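How I pack plates and glasses for a house move

I've moved house 6 times now, the last one from Moodley to Dreddale in August, and I've finally got to the point where I can pack a kitchen without crying over it.

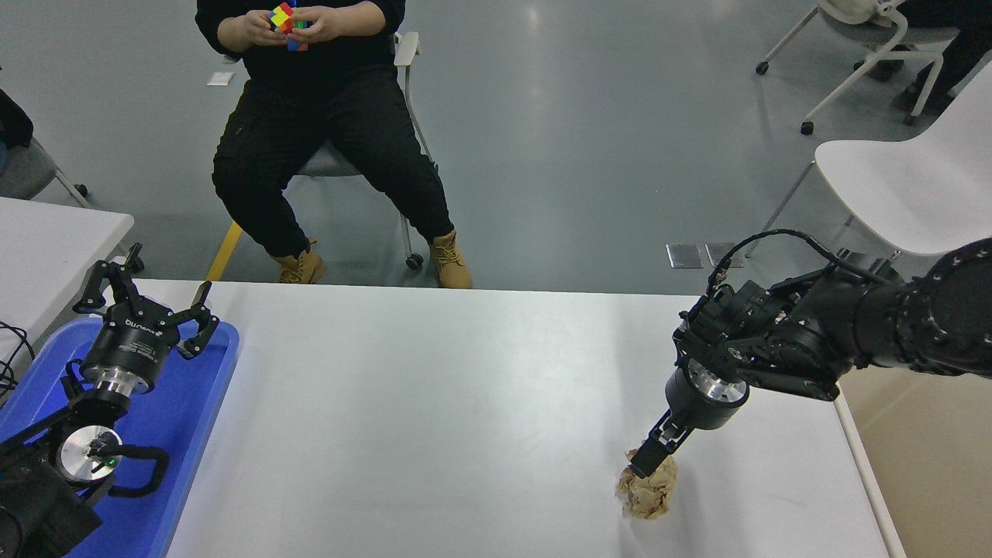

The main thing you want is paper, and lots more of it than you think. I buy the plain brown sort on a big roll. Newspaper works too, but the ink comes off on everything and you end up washing the lot at the other end, usually when you can't find the washing-up liquid.

Start with the box. Small and thick is best - I pinch double-walled ones from work when I can. Tape the bottom seam twice, then once across the middle. Scrunch up sheets of paper and cover the bottom until it feels springy when you push down on it.

Plates next. Lay one near the corner of a sheet, fold the corner over, put the next plate on top and carry on until you've got four in a stack. Roll the whole bundle up and tape it. Now stand it in the box on its edge, like records in a crate. I used to lay mine flat and lost half a dinner service on the road to Vernusthorpe (my gran's, too, sorry Gran).

For glasses, stuff a bit of paper inside first, then put the glass on its side and roll it up, tucking the ends in as you go. Wine glasses need an extra twist wrapped round the stem before you roll. They go on top of the plates, standing upright, never lying down.

Fill every gap you can find. Tea towels and odd socks are brilliant for this! Then shut the lid and give the box a gentle wobble. If you hear clinking, open it up and add more.

Write KITCHEN on two sides as well as the top, or you won't be able to read it once the boxes are stacked. My mate Clyde Pruitt only ever wrote on the lids, and he was drinking tea out of a measuring jug for 2 weeks.

Keep a mug each and the kettle out until the very end. Those go in the car with you, along with the biscuits.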